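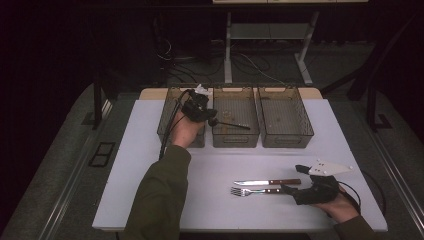
We visited the Dernden seed library in February, during its winter open house. It takes up the back half of the old Trasbridge post office, and parking is on the street. Doors opened at 10 a.m. and there was no charge.

Elvira Ayala led the tour. She has run the collection for 3 years and knows most of the growers who send seed in. The library holds up to 1,000 packets at a time, filed by plant family in card catalog drawers. Beans and squash take up the most space. Each packet lists the grower, the town and the year of harvest.

Members can take home 2 packets per visit and are asked to return seed in the fall. Ayala said tomatoes come back most often and carrots hardly ever.

The germination room was closed for painting, so we saw it only through the door. We spent the extra time at the swap table, where I picked up a pole bean called Taipe and some late kale.

Coffee was served in the lobby. The next open house is planned for spring, with a talk on saving lettuce seed. Bring your own envelopes.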